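Home | Questions | Tags | Clubs | Ask

Simulated gripper pushes the figurine away before the fingers close

Asked by Keabetswe Botha, 484 views, 3 comments

Hello everyone. I am in a student robotics club and we prepare a pick-up task in simulation for July. The robot must take a black figurine from an orange cabinet. My approach comes from above, and at the last moment the figurine slides away from the fingers. I made the friction higher, but the behaviour is the same. 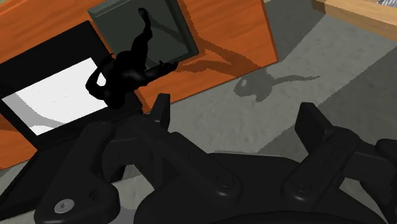 Wrist view in the simulator, gripper and figurine.

The figurine is also black, like the gripper, so in this view I have difficulty judging the distance between them. Should I change the colour, or is my problem in the collision shape? We have a club meeting on Friday and I would like to show some progress.

Answer by Marthinus Le Roux (10 votes)

Check the collision shape first. If your importer made one convex hull, all the space between the arms and the body is filled, and the fingers touch this invisible volume early. Turn on the collision display and look. Then split the mesh into several convex parts. For the distance, print the value from the simulator instead of judging by eye. Colour does not matter for the contact.

Answer by Eduard Michalík (3 votes)

Had same thing with a toy horse. Slower closing speed helped a bit.

Answer by Gopinath Nair (0 votes)

Which simulator is it? Maybe try a box first.

Share (3) | Report | Next question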